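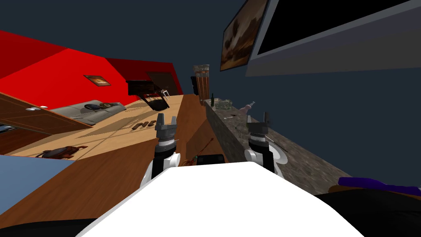 Is the Heno simulator package worth paying for before we own the robot? For our purposes I think it is, for a few months, as long as we only use it to practice and to find out which jobs are hopeless.

I am writing this in the evening with the trial running in the other window. Ellura gave us 50 hours on the trial license and I have used 16 of them, so I wanted to get my thoughts down before they all run together.

Setup took most of the morning. The installer wanted a newer graphics driver, then it wanted the old one back, then it was fine. Mahfuz Liyanage got his copy going in half the time but he had already been through it once at Minami. After that it was easy. You choose a house, you choose a room, and you get two arms and a pair of grippers to work with.

I spent the day at a long granite counter in one of the stock rooms. The things on it are what you would want for a clearing job - a dark green bottle, a green glass dish, a white plate, a pink bottle and smaller pieces. The clear glass is hard to pick out against the mottled stone, and I lost time on it. I have the same trouble with real glasses on my mother's counter, so I am not going to mark Heno down for it. Across the room there is a gray sofa against a red wall, which I would not have in my house, but you can change the wall colors in the room editor and I left them alone.

The green bottle was the easiest pick. I got it on the third attempt and after that I could do it nearly every time. The plate is a different matter. The fingers come down on the rim and the plate slides, and I never got it off the counter cleanly. Aigars Priedītis says to push it over the edge a little and take it from the side. I tried that twice and put it on the floor both times. Will try again tomorrow with the speed turned down.

Things I liked. Reset is quick, under two seconds on my machine. The controls can be remapped without restarting. You can save a run and hand it to somebody else, and Mahfuz opened mine without any trouble. The contact sounds are useful and I did not expect to care about them.

Things I did not like. The camera feels loose. If I turn the base quickly the whole room leans over and I have to wait before I trust what I am looking at. There is a setting for this and the manual gives it one line. The manual in general is thin. Cloth is poor too, it bunches up and then stays bunched. I wrote to support at lunch about the cloth and had an answer by 4, polite, saying it is on the list for the next release. No date given.

Price. The full license is 1,000 a year per seat, with nine extra rooms included. We would need two seats. Ploltton has a cheaper one, but it only does a single arm and I want both, because most of what we have in mind needs one hand to hold and the other to do something. I did ask Ellura about a monthly rate and they said they would get back to me.

I should also say that I am slower at this than I thought I would be. Mahfuz watched me for a while and said I keep both grippers open and hovering while I decide what to do. He is right. I am going to plan the order of the picks on paper first.

Tomorrow: plate again, lower speed. Then the dish. Find the camera setting and write down what the default was before I touch it. Ask Aigars if he still has his key bindings file. Also need to order a longer cable for the second monitor, the one I have pulls tight across the desk.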